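Jeudi, Ekcombe

Levée à six heures et demie. Pluie jusqu'à midi. J'ai repris les démonstrations pour Matent : le passage d'un gobelet d'une pince à l'autre, les deux poignées en main, sur la nappe blanche. Le matin je vais trop vite et je dois recommencer. Il faut marquer un arrêt quand les deux pinces tiennent ensemble, puis ouvrir la première sans tirer.

Le gobelet beige est plus difficile que ceux en papier, il se resserre vers le bas. Je le prends maintenant en travers, les patins bleus bien à plat — cela demande de lever le coude gauche.
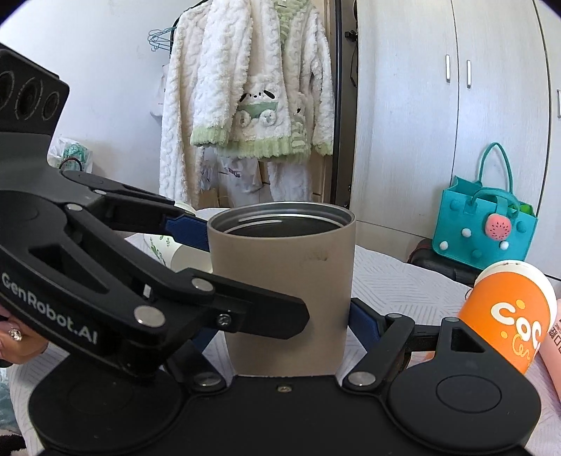
Soir

Arrêté à cinq heures, poignets raides. Le compteur est à 632 essais, Lundbridge en veut 900 avant de changer d'objet. Écrit chez Lefèvre pour demander des patins de rechange, pas de réponse. Soupe, puis rangé les cintres. Demain je commence par la main gauche.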